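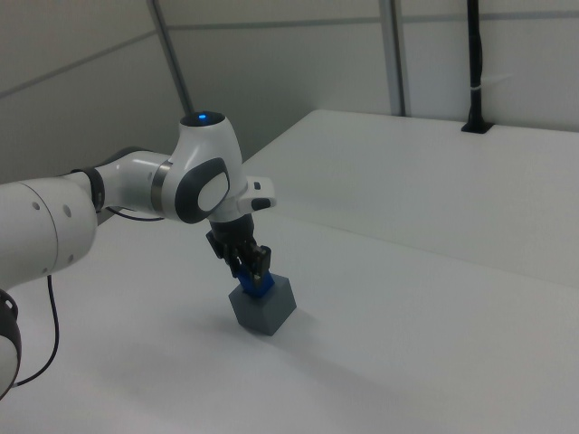
Does a white tabletop really need its own special cleaner?

Dish soap and a damp cloth will handle nearly everything, and a paste of baking soda will deal with most of the rest.

I have bought the special sprays. The last one promised 100 percent streak-free shine, and it streaked. My sister-in-law Hashini swears by hers, but she also wipes her table down every night, and I suspect the wiping is doing the work.

What I do now:

Crumbs and grit go first, with a dry cloth. Drag grit around under a wet one and you get fine gray scratches.

Then one small squirt of soap in a bowl of warm water. More soap leaves a film – the dull patches people blame on age.

Rinse the cloth, wipe again, dry with an old T-shirt.

Pen and marker are harder. Rubbing alcohol on a cotton ball often lifts them, but test it underneath first. Magic sponges work too, though they are very fine sandpaper, and a glossy top will show it by March.

Lemon juice for yellowing? I tried it on a Tuesday and again the following week. The table smelled nice. It was still yellow.

Piyumi Seneviratne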